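Clearing the white table, and what to do with old glasses

I had a week off in August and used most of it on the back room. I won't go through all of it. The shelves took two days and were dull. The white table was the last job, and I put it off because it was where everything small had ended up: post, keys for locks we no longer have, batteries, phone leads, and the spectacles.

I worked from left to right and did not let myself put anything on the floor. Post went in one bag and leads in another. The keys I gave to Johanna Gruber downstairs, who has the flat I used to live in and thought one of them might fit her cellar. It did not, and she gave them back. I got down to two things I could not place anywhere, the black hinged box and the dark-framed glasses with the tint.
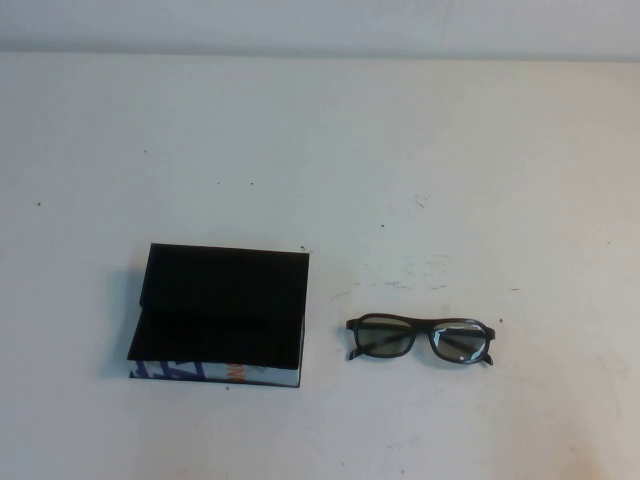
The box

It is roughly the shape of a book and has a black flap on top that feels like velvet. It came from Resedel, the gift shop by the bus station, which closed some years back. I can't remember what was in it when I bought it. I have kept it because it is a decent box, and I realise that is how people end up with rooms like mine.

I tried it as a glasses case. It will hold a pair, but there is nothing inside to stop them sliding about, and the front panel doesn't hold shut in a bag. So it is no good for carrying. It is fine in a drawer. For now it has my spare reading pair in it, wrapped in a cloth, and it lives in the hall.

The glasses

These were more of a problem. I bought them from Brandão, the optician in the square, when Ilídio Guerreiro still did the fittings himself. I wore them for driving until my prescription changed, then went on wearing them for another year when I should not have. The rims are thick black plastic and have lasted very well. My newer pair, a Cavora frame, is much thinner and has already been back once to have a hinge replaced.

I had always put old glasses away dirty, and this time I decided to clean them properly before deciding anything. Lukewarm water, one drop of washing-up liquid, fingers only, then a rinse and a clean cotton cloth. Do the corners where the lens meets the rim with a soft toothbrush. Don't use kitchen roll. I used it for years and Ilídio told me off every time.

After that I looked them over by the window for damage.

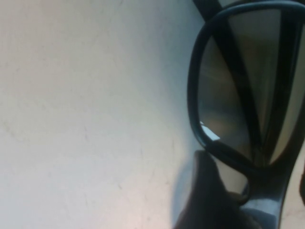
If the lenses are sound you have a few choices. Brandão will put new lenses in an old frame if the plastic has not gone brittle, and quoted me 154 for tinted ones to my present prescription. That is more than I paid for the whole pair. They also have a collection tin by the till for glasses to be passed on. Horácio Carvalho at work takes his there and says they accept tinted ones, but not cases.

I have not decided. I would like to have them reglazed, but 154 is a lot for something I would wear on sunny drives and nowhere else. I'll ask again when I go in for my eye test.

The table itself could do with attention too. It is scuffed and has fine scratches all over, which I had not noticed under the post. I went over it with a damp cloth and a bit of bicarb. The ring from a mug came off and the scratches of course did not. Danylo Hrynyshyn has offered to paint it with what he has left over from his kitchen units, and I may take him up on it if the colour is close enough.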